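Roboter im Lager: Beim Aufräumen fehlt noch die Geduld der Maschine

Der Haushaltswarenhändler Hasterik lässt in seinem Lager seit Juli einen Teil der Retouren von einem Roboterarm sortieren. Nach der ersten Auswertung zieht das Unternehmen eine gemischte Bilanz: Einfache Ware nimmt die Anlage zuverlässig aus der Kiste, bei durchsichtigen Verpackungen und verkeilten Teilen muss weiterhin jemand eingreifen.

Im Versuchszeitraum wurden der Anlage 1158 Artikel vorgelegt. 1033 davon legte sie ohne Hilfe im richtigen Fach ab. Die übrigen blieben in der Kiste liegen, fielen beim Anheben herunter oder landeten im falschen Fach. Die Steuerungssoftware mit dem Namen Gudik stammt vom Entwicklungsbüro Azevedo, das den Versuch auch betreut. 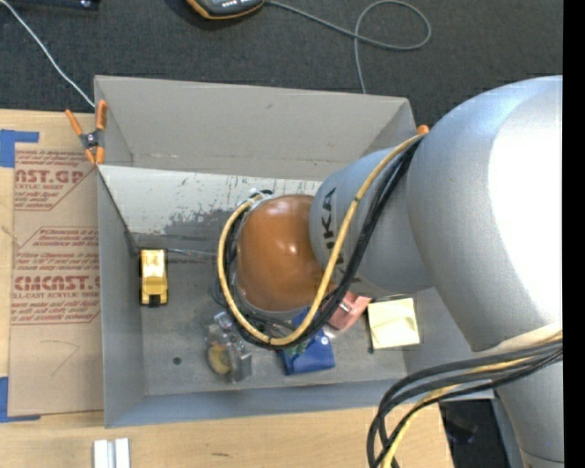
Für den Handel ist die Retourensortierung eine der lästigsten Arbeiten, weil kaum eine Kiste der anderen gleicht. In der Fertigung greifen Arme von Kuka und anderen Herstellern seit Jahrzehnten dieselben Teile an derselben Stelle. In einer Kiste, in der ein gelbes Spielzeugauto hochkant neben einer knittrigen Klarsichtpackung und einer leuchtend blauen Packung liegt, muss die Software dagegen jedes Mal neu entscheiden, wo sie zufasst. Glänzende Folie wirft das Licht zurück und bringt die Erkennung durcheinander. Nach Angaben von Azevedo gehen die meisten Fehlgriffe auf solche Verpackungen zurück.

Auch das Tempo bleibt ein Thema. In einer Schicht schafft die Anlage derzeit 600 Artikel, eine eingearbeitete Kraft kommt bei Hasterik auf deutlich mehr. Der Händler will den Arm deshalb vorerst in den Abendstunden einsetzen, wenn weniger Personal im Haus ist. Stellen sollen nach Darstellung des Unternehmens nicht wegfallen.

Ob sich die Technik auf den Haushalt übertragen lässt, ist offen. Azevedo arbeitet unter dem Namen Mimis an einem kleineren Gerät, das Spielzeug vom Boden aufheben und in Kisten räumen soll. In 4 Testwohnungen wurde es bereits ausprobiert. Feste Gegenstände wie Bausteine und Autos bereiten ihm wenig Mühe, an Kleidung und Kabeln scheitert es häufig. Für die Wäsche ist das Gerät bislang nicht vorgesehen. Einen Termin für den Verkauf nennt das Büro nicht, ebenso wenig einen Preis.

Hasterik will den Versuch im Lager fortsetzen und die Anlage als Nächstes mit Glas und Keramik testen. Bisher werden zerbrechliche Retouren vorab von Hand aussortiert.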